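Uvham Phone Cases - Printed and Plain Back

One-piece cases for daily use. Sold singly or in retail cartons of 20, one color per carton.

Colors: green with cartoon character print, orange
Camera opening: open cutout at upper corner
Carton: 20 pieces
Minimum trade order: 40 pieces (two cartons, colors may differ) 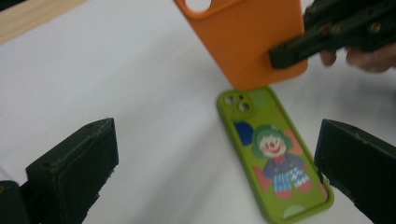
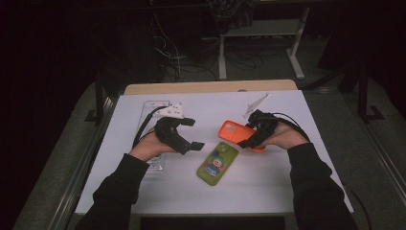 Oshima warehouse, November

Green and orange cases ship from the same stock. The character on the green case is printed on the back panel - do not clean it with alcohol or solvent wipes. Use a damp cloth and mild soap.

Check the phone model against the Vorevon fit list before ordering. Cutout position differs between models, and opened cartons are not exchanged for a wrong fit.

Item number for both colors: 1938. Add G or O for color.

Trade orders: Zoi Alexiou
Returns: Kenneth Chisholm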